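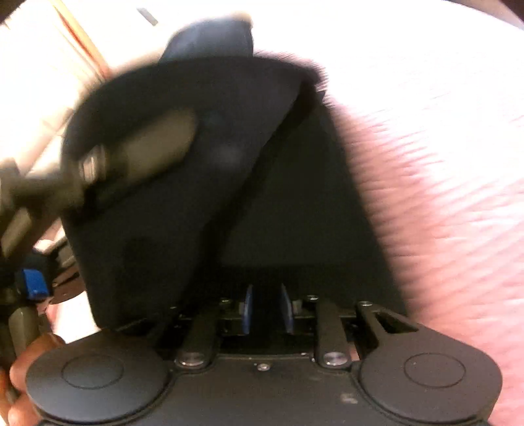 Natsumi Chiba's project group at the Toltlow technical college has until August to finish its data set. The target is 659 recorded demonstrations of short handling tasks, each performed by a student holding a gripper in one hand.

"We started with teleoperation, and it was slow," Chiba said. "A student needed 90 seconds for a pick that takes a few seconds by hand. With the hand-held unit the operator moves at a normal pace."

The handheld gripper closes two narrow finger pads through a pair of linkage arms. Dilani Bandara, who is responsible for the mechanical side, said most of her time has gone into the pivots.

"If there is play at the pivot, the pads do not stay parallel," she said. "We check that before each session. Anything over 2 millimeters at the tips and we take it apart."

Motion blur is a known problem. The camera rides on the tool, and quick wrist movements smear the background. Bandara said the group first tried slowing the operators down, then dropped the idea when the recordings became hesitant. Shorter exposure helped, but the room lighting sets a limit.

Niall Baird writes the software, a logging package the group calls Katent. It records video at 60 frames per second and stores the finger opening with each frame.

"The timestamps were the hard part," Baird said. "Our first version drifted. We threw out around a week of work and recorded it again."

The group plans to train a first policy on the simpler tasks before the summer break - grasping and releasing only. Tasks with two tools are left for next year's students.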